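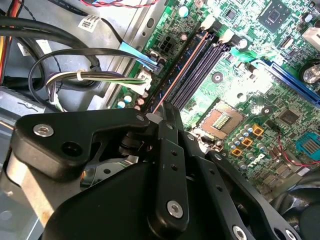
Perkbridge 议事厅发言与表决套装

产品首页 > 会议与议事设备 > 主控套装

适用场所:地方议会、委员会听证室、法学院模拟法庭、业主代表大会,以及任何一个规定了发言时限、却一直没有办法让人停下来的地方。

供货状态:有现货。桌面终端按席位数另计。
制造商:Skimetti

产品概述

议事规则大多写得很漂亮。每位成员发言若干分钟,主席有权提醒,超时者应当停止。真正坐进会场以后,主席提醒的方式是看一眼挂钟,再看一眼发言者,再低头翻文件。发言者提醒自己的方式是说“最后我再讲三点”。

Perkbridge 管的就是这几分钟。它由一台主控机、一块 21 英寸的公示屏、若干只 Rainer 桌面终端和一套名叫 Starkia 的会议软件组成,负责排队、计时、开关话筒、收集表决、生成记录。它不判断发言有没有道理,这一点我们在售前已经被问过很多回,只能再说一遍:没有这个功能,也没有列入开发计划。

一套系统最多接 70 个席位。超过这个规模的议会,通常自己有一个技术处,技术处通常已经有了另一套系统,而且通常不喜欢我们打电话过去。我们尊重这种关系。

如果贵单位目前用的是沙漏、厨房定时器,或者一位坐在前排负责举牌子的同事,本页的大部分内容都与您有关。

套装包含

Perkbridge 主控机,一台
21 英寸公示屏,一块,附壁挂支架与桌面底座
主席操作台,一只,带实体按键
秘书席键盘,一只,键帽印有议事常用语
Starkia 会议软件,永久授权,随主控机预装
50 米会场总线电缆,一卷
备用钥匙,一把,请不要和第一把放在同一个抽屉里
印刷版操作手册,一本

套装不包含 Rainer 桌面终端、话筒杆、会场家具和法定人数。前两项可在本页下方选购。

发言排队

成员按下 Rainer 终端上的申请键,名字便出现在公示屏的队列里,先按先得。主席可以调整次序,调整会被记入日志,日志会写明是谁在什么时刻把谁挪到了谁的前面。这条日志无法删除。有几家客户在验收时对此表示遗憾,后来又专门来函要求确认它确实删不掉,来函的是另一派的人。

队列有几种排法,在 Starkia 的“本会规则”里设置:

先到先得。适合彼此还算客气的会场。

正反交替。成员申请时须选择赞成或反对,系统轮流放行。若所有人都选了赞成,系统会照常放行,但公示屏上“反对”一栏会一直空着,显得有些冷清。

按党团分配时间。把总时长切给各党团,由党团内部自行消化。系统会显示每个党团的剩余时间。党团内部怎么消化,我们看不到,也不太想看到。

首次发言者优先。没发过言的人排在发过言的人前面。这一项看上去最温和,启用后收到的投诉却最多,投诉者都是发过言的人。

程序性动议有单独的按键,带翻盖。翻盖是后加的。第一代终端没有翻盖,某地一场预算审议因此在一个下午出现了大量“程序问题”,事后查明多数是文件夹压到的。

计时与话筒

每次发言开始,终端顶部的灯圈为绿色;剩余时间不多时转为黄色;到时转红并闪烁。闪烁之后怎么办,由各会自定:

宽松模式:只闪。发言者可以一直讲下去,灯可以一直闪下去,看谁先累。

标准模式:闪过之后话筒音量缓慢降低。大部分发言者会在这时提高嗓门,过一会儿发现徒劳,于是坐下。

严格模式:到时断开。断开的瞬间没有提示音,句子停在哪里就是哪里。初次启用严格模式的会场,记录里会留下许多意味深长的半句话。

主席操作台上有一个延时键,按一次加一段固定时长,时长自定。延时次数对所有席位公示。我们曾经考虑过不公示,试用的几位主席都赞成,试用的其他人都不赞成,于是公示。

插话、答问、就个人事项作说明,可各设各的时限。插话占用谁的时间,各地规则不一,有的算在插话者头上,有的算在被插话者头上,还有一处的规则写的是“酌情”。Starkia 里前两种是选项,第三种请主席手动处理。

表决

支持公开记名、公开不记名和秘密表决。每种都支持赞成、反对、弃权,并可另设“在场但不参加表决”。关于最后这一项与弃权有什么区别,手册用了整整一节来写,读完之后您仍然可以去问贵会的法律顾问。

表决门槛可设为简单多数、绝对多数、三分之二、四分之三,基数可选出席人数、全体成员或有效票数。请在开会之前设好。表决结束之后再来讨论基数该选哪一个,系统会允许,因为它没有能力阻止,但日志会把修改的时刻与表决结束的时刻并排写在一起,格式十分醒目。

赞成与反对票数相等时,公示屏显示“票数相等”,然后等待。主席是否有决定票、能否投、该按传统投给哪一边,取决于贵会规则。等待期间屏幕不会变暗。

改票:表决窗口关闭之前,成员可以改变选择,以最后一次为准。公开记名表决中,改票过程默认不公示,只公示结果。有客户希望把过程也公示出来,这个选项是有的,在高级设置里,藏得比较深。我们觉得应该让人走一段路再找到它。

秘密表决的选票与席位在终端内即行分离,主控机只收到选项。出席人数极少而结果一致时,秘密自然谈不上秘密,这是算术的问题,固件升级解决不了。

法定人数

成员插卡入座即视为在场,拔卡即视为离场。公示屏右下角持续显示在场人数,低于法定人数时数字变为红色,Starkia 会询问主席是否休会。

把卡插着、人去走廊,是所有议事机构共通的智慧。Rainer 终端可选配在席感应座垫,座垫感应到无人持续一段时间后,会把该席标为“暂离”。选配率不高。采购时往往是秘书处提出要买,报告送上去以后,这一行就不见了。

记录与公开

每场会议结束后,Starkia 生成一份会议记录底稿,包括出席情况、发言次序与时长、动议文本、表决结果。底稿可导出为文字文档与表格,可以附上各段录音。

发言时长统计可以按人、按党团、按议题排列。我们建议谨慎使用“按人排列,降序”。它曾经登上过一份地方报纸的头版,当天下午那家议会就来询问能不能把这个按钮去掉。按钮还在,现在需要秘书席与主席席同时确认。

录音转写不是本产品的功能。操作界面预留了接口,可接入贵单位自行采购的转写服务。转写服务把“休会”写成什么,请与转写服务的供应商联系。

公众旁听席可加装第二块公示屏,内容与主屏一致,或只显示当前发言者与议题。选择后者的会场,请准备好回答旁听者为什么。

主控机

主控机是一台机箱式计算机,放在会场机柜或秘书席桌下。我们没有采用更轻薄的设计,理由很朴素:议会的设备一用就是许多年,用到后来,能在本地找到零件比什么都要紧。侧板可拆,内存与扩展卡可换,由持有合格资质的维护单位操作即可,不必把整机寄回来。
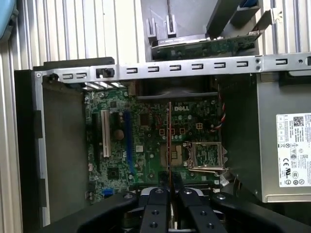
打开侧板的台式机箱,上方灰色塑料托盘里放着一张扩展卡。

开机后主控机自检,自检通过,主席操作台的指示灯常亮。若自检未通过,指示灯也会亮,但颜色不同,手册附有对照表。请不要在会议开始之前的几分钟第一次查阅这张表。

主控机默认不联网。需要把表决结果实时推送到贵会网站的,可启用单向发布模块,数据只出不进。我们知道有些单位希望有人能从办公室远程“协助”会场,产品不提供这种协助。

断电后主控机由内置电池维持,足够完成进行中的表决并保存记录。电池不足以支撑一场辩论。曾有用户认为这是缺陷,我们把它列在优点里。

Rainer 桌面终端

每席一只,另行选购。面板上有申请键、赞成键、反对键、弃权键、带翻盖的程序键,另有一个小喇叭、一个耳机孔和一个插卡口。各键形状不同,可凭触摸分辨,键面有盲文。

外壳有深灰与米白两色。还可以定制木纹贴面,用来配合有历史的会议厅。贴面与真木头放在一起会显得有点心虚,建议先索取样片。

终端底部有防滑垫,也有螺孔。我们推荐用螺孔。推荐的理由写在保密的售后报告里,能说的是,终端拿在手里的分量比看上去要沉。

杯托:没有。每年都有人问。终端的按键防泼溅,插卡口不防。请把水放在远一点的地方,或者放在邻座那一侧。

话筒杆有短、中、长三种。长杆适合习惯靠在椅背上发言的成员。同一排里混用不同长度在技术上没有障碍,在人情上可能有,请自行评估。

Starkia 会议软件

Starkia 随主控机预装,安装时由我们的工程师按贵会议事规则完成配置。请提前提供规则全文,包括历次修正案,以及那些没有写下来但大家都照做的惯例。第三类材料收集起来最费时间,往往要打好几通电话给已经退休的人。

配置过程中,工程师会列出规则里自相矛盾的地方。这份清单只发给秘书处。发出去以后怎么处理,我们不过问。常见的几种:

一条说动议须有附议方可讨论,另一条说是否需要附议由讨论决定。
主席缺席时由副主席主持,副主席的产生须由主席主持。
休会动议优先于一切动议,但不得在他人发言时提出,而他人有权在休会动议提出之后先行发言。
“前款”指向一个已经被删除的款。

遇到这些情形,软件里会留一个弹窗,请主席当场裁定。裁定内容自动存档,下次遇到同样情形时会显示“上次您是这样裁定的”。主席可以作出不同的裁定。弹窗会把两次都存下来。

界面语言可按席位分别设置。会场内有多种工作语言的,公示屏可并列显示议题名称,译文由贵单位录入。录入时请留意字数,有一种语言把“关于修改供水条例的决定”写满了整块屏幕,表决结果被挤到了下一页,引起过短暂的误会。

安装与布线

会场总线为手拉手连接,一席接一席。随套装附送的 50 米电缆可满足常见的马蹄形会场;扇形、阶梯形或经过多次扩建而说不清是什么形的会场,请先寄来平面图。

老建筑请同时说明哪些墙面受到保护、哪些地板可以打开。曾有一处会场,四面墙都受保护,地板也受保护,天花板上有壁画。那一次我们装的是无线版。无线版的价格另询,电池每次会后充电,充电柜占掉的地方相当于一位旁听者。

安装期间会场须腾空。请把抽屉里的个人物品一并收走。工程师不会打开抽屉,但他们布线时要把桌子翻过来,而抽屉并不知道这一点。

安装完毕后会进行一次空场测试和一次满席演练。满席演练请安排真人入座,议题可以任选。经验表明,选一个无关紧要的议题最好,例如茶歇供应什么点心。经验也表明,这样的议题并不总能在预定时间内表决完。

培训

主席与副主席:半个上午,内容为操作台、延时、裁定弹窗,以及如何在不发火的情况下使用静音键。

秘书处:一整天。秘书处的人通常学得最快,问题也最难答。

成员:入座后的简短讲解,附卡片一张。卡片正面是按键说明,背面也是,印得大一些。

换届之后可以申请复训,不另收费。请在新一届首次会议之前申请。首次会议当天上午 9 时来电的,我们会尽力,声音里可能听得出来。

常见疑问

能不能给主席多留一个权限,让某一席的话筒暂时打不开?
能,规则里若有这一条,请提供条文出处。条文出处会显示在公示屏上,紧挨着那一席的名字。

能不能让表决结果先在主席台显示,过一会儿再公示?
不能。两处同时显示。

成员按错了怎么办?
窗口关闭之前可以改。窗口关闭之后,依贵会规则声明更正,更正记入会议记录,结果不变。声称自己按错的人数若多于票差,建议休会,喝点水。

灯圈闪烁会不会让发言者紧张?
会。

系统能否识别发言跑题?
不能。主席能。

原有的话筒能不能留用?
多数可以,请提供型号。镀铬的鹅颈话筒如果是建馆时留下的,即使接不上,也有人会希望它继续摆在那里。终端旁边留有空位。

能不能租用?
可以,按会期计。临时成立的调查委员会和制宪会议多选择租用。租期可续,续过几次之后,费用会超过购买价,这一点合同里写得很清楚,而每次续租时委员会都说下个月就能提交报告。

法庭能不能用?
模拟法庭可以。正式法庭对录音、封存和证据链另有要求,本产品没有按那些要求设计。法官若只想要一盏会变红的灯,可以单独购买灯圈。

紧急会议能不能快速启动?
能。跳过自检直接进入会场模式,须主席与秘书各持一把钥匙同时转动。钥匙为什么要两把,可参见各国议会史。

保修与维护

主控机、公示屏与终端保修 2 年,自验收之日起算。保修范围包括元件故障、按键失灵、灯圈不亮。

不在保修范围内的情形:液体进入插卡口;终端从高处落下;终端沿水平方向移动后落下;以个人名义剪断总线;用订书机敲击表决键。以上各条均有出处。

维修时可申请备用终端。备用终端为米白色。若贵会用的是深灰色,那一席会显得比较突出,坐在那里的成员大多要求尽快修好,维修因此很少拖延。

软件更新每年春秋各一次,避开常见的预算审议期。更新说明以平实的文字写成,列明改了什么。若议事规则在两次更新之间作了修改,可以随时来信,我们按修改后的文本调整配置。规则一年改动多次的议会,请考虑签订年度维护合同,对双方都比较体面。

停产以后,备件继续供应。供应到什么时候,写在合同附件里。

数据与保密

会议记录、表决结果和日志全部存放在主控机内,所有权归贵单位。工程师上门维护时须有秘书处人员在场,维护过程另有日志。退役设备的存储部件可由贵单位自行拆下留存,拆下之后主控机按无盘状态回收。

我们不收集使用数据。本页提到的各种情形,来自客户来函、验收记录和售后电话,凡是能让人认出是哪一家的细节都已拿掉。即便如此,仍有不止一家来函,认为写的是他们。

选购件

Rainer 桌面终端,深灰或米白
Rainer 桌面终端,木纹贴面,须提前订制
话筒杆,短、中、长
在席感应座垫
旁听席公示屏,21 英寸
单向发布模块
独立灯圈,附电源
发言台升降底座,静音型
发言台升降底座,普通型,升降时有声音,有人偏好这种
备用成员卡,空白
无线版充电柜
程序键翻盖,单售,供第一代终端加装

订购方式

请填写询价单,注明席位数、会场形状、建筑年代、工作语言和预算来源。预算尚未通过的也可以先询价,报价在有效期内不变。需要提醒的是,采购本系统的议案在旧系统上表决,通常要花比较长的时间。

招标项目请直接寄送招标文件。我们会按文件要求逐条应答,包括那些看得出是从别家产品说明书上抄下来的参数。外壳颜色必须为某一特定蓝色的,请恕不能满足。

样机可以预约试用,在 Skimetti 展示间或贵单位会场均可。展示间的议事桌是弧形的,椅子很舒服,试用者往往比原定时间待得久。离场前请归还成员卡。

相关产品

独立灯圈(供讲台、教室及家庭会议使用)
Rainer 桌面终端,第一代翻新品,数量不多,已加装翻盖
Starkia 规则配置服务,不购买硬件也可单独委托,交付物为一份矛盾条款清单

下载

产品手册
接线图
席位数与电缆长度对照表
弃权与不参加表决的区别(单行本)
询价单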